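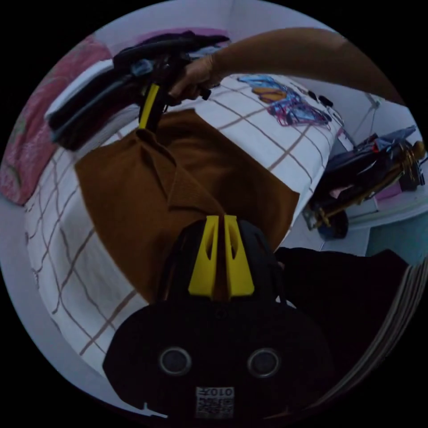 Do the people who collect demonstrations for household robots need written rules?
They need a short set that fits on one page, written by someone who has done the job, and they need someone to ask when the page runs out.

That, more or less, is the position of the woman who looks after working practice at Stidico, and she has held it since her first month there, when she was handed a binder of 71 rules and asked to learn them before lunch. She didn't manage it (would anyone?), and she tells the story with a good deal of affection for whoever wrote the thing.

"It was all perfectly sensible," she says, pouring a second cup of tea for me before I'd finished the first. "Every rule had come from something going wrong one afternoon. But you can't fold a blanket with a binder in your head. You just can't. You're thinking about rule 40 and meanwhile you've pinched the cloth in the wrong place."

We met in the kitchen of the Hanrahan building, where the kettle is slow and the chairs are worse, and we talked for most of a morning in March. Her collectors work with hand-held grippers, one in each hand, doing the ordinary jobs of a house: making beds, putting cups away, sorting socks, folding whatever there is to fold. The recordings go off to be used in teaching robots to do the same. She has folded, by her own cheerful admission, more towels than any hotel would ask of her.

The binder is now a single sheet called Plinis, which has 6 rules on it. I asked whether it was hard to cut so much.

"Oh, it was dreadful. People get very attached. I'd say, do we need this one, and somebody would go quite pink and tell me about the duvet cover. In the end we said, if it's about safety it stays, if it's about somebody's privacy it stays, and everything else has to argue for its place."

The rule she is fondest of concerns pace. Collectors are asked to work at the speed they would use at home on a quiet day. New people nearly always go too fast, she says, as they think they're being timed, and then they slow down so much that the cloth hardly moves at all. She likes to sit with them for the first couple of hours and chat about something else entirely, gardens usually, until their shoulders drop.

Another deals with mistakes. If a corner slips, you pick it up again and carry on, and you leave the slip in. I said I'd have expected the opposite, and she laughed.

"Everybody does! They want to hand in something beautiful. But a corner slips in real life, doesn't it, and you want the robot to have seen somebody cope with that. What we do ask is that you make a note at the end. One line will do. 'Dropped it, picked it up.' I'm not after an essay."

Privacy takes up the largest part of the sheet, and she became rather more serious when we reached it. Much of the work happens in people's own homes, and the household has to agree to it in writing, everybody in it who is old enough to sign. Letters, medicines and family photographs are put away first. Anyone may ask for a recording to be withdrawn, and they don't have to say why. She insisted on that last part herself and had, she says, a bit of a tussle over it.

"Somebody asked me, what if they withdraw a really good one? Well, then it's gone. It's their bedroom. I was brought up to knock."

What the sheet leaves alone is tidiness. An earlier version asked for surfaces to be cleared and bedding to be plain, and she had it struck out in her second year. A robot that has only ever met a show home will be no use to a family of five, she argues, and patterned sheets and piles of washing are part of the job. (She glanced at the draining board as she said this, which had a fair amount on it.)

The rest is homelier. Rest your wrists when they ask you to. Check the fingers of both grippers before you begin, and if one is loose, stop and say so. A partner firm, Plistudari, has borrowed the sheet for its own collectors and added a line about pets, and she is thinking of borrowing that line back.

I wondered whether there ought to be a proper standard for all this, something the whole trade could sign up to. She took her time over the question, and over a ginger biscuit.

"I'd like one, I think, for the consent side. That shouldn't depend on which company rings your doorbell. For the folding, no, I'd leave it be for a while. My mother folds a towel in three and I fold it in four and we've both got full cupboards."

Plinis is read through again every March, with collectors doing most of the talking. The question this time is whether to say anything about music being played while people work. She is in favour of the music, and was on her way to say so when we finished.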